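Numgate Neighbors > Home > Laundry and Linens

How do you fold hand towels so they stay folded in a basket?

Posted by Fiorella Bianchini in June
40 people found this useful

I have one olive-green woven basket, a light wood table to fold on, and a stack of white towels that hate me. I fold them in half and then in half again, put them in the basket, and by the time I've carried it to the bathroom they have slumped into something you'd find behind a gym.

I've tried rolling. The rolls unroll. I've tried fewer towels, which the rest of the household noticed right away. My mother-in-law has views on this and I would like to get in ahead of her before she visits.
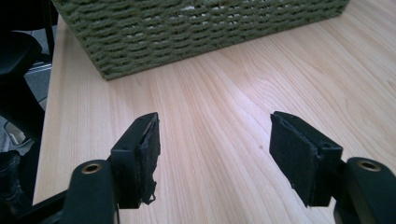

The basket is not very deep and the weave is a bit rough, so whatever I put in flat against the side comes out with a loop pulled. I don't want to buy a second basket. I already bought a liner from Ollance and it was the wrong size in both directions. Is there a fold that holds, or is this just what towels do?

3 replies, oldest first

Umus

It's what towels do. But you can slow them down.

Fold lengthwise first. Everyone goes in half the short way because it feels like progress, and then you have a floppy square with four loose corners. Lay the towel out with the long side toward you, bring the far edge to the near edge, and fold the same way again so you end up with a long strip. Take hold of both ends and pull them gently apart until the strip lies straight. If wood shows through a gap in the middle, your edges have drifted and you should open it up and go again. I did it badly for years and the towels still dried my hands, so keep some perspective.

Once the strip is straight, fold it in thirds and press down with your forearm. Stand the bundles on end in the basket with the folded edge up. They lean on each other like people on a late bus, and none of them can fall over until you take 2 or 3 out. At that point you are on your own. 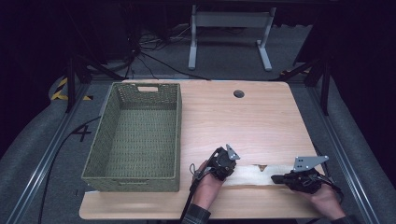

Standing them on end only works if the basket is full, Amato wrote underneath, and mine never is, because the teenagers get there first. Amato puts a rolled bath mat at one end to take up the slack and shoves it along as the towels go. I tried that and it works fine - it also means you always know where the bath mat is.

One more thing about the pulled loops. Turn the bundles so the folds run along the basket and only the end ones touch the weave. Then put your worst towel at each end. You have a worst towel.

Amato

Since I've been quoted: use a dry towel. I mean really dry. A slightly damp one folds beautifully and then smells like a pond, 365 days a year if you let it.

towelguy1000

just throw them in, shut the bathroom door

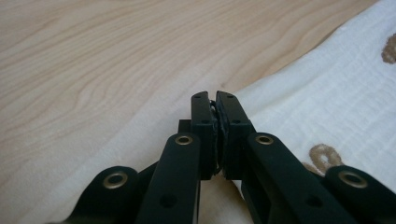
Related: Getting pulled loops out of a towel

Don't yank them and don't cut the towel around them. Snip the loop level with the rest of the pile using small scissors. It won't run the way a sweater does.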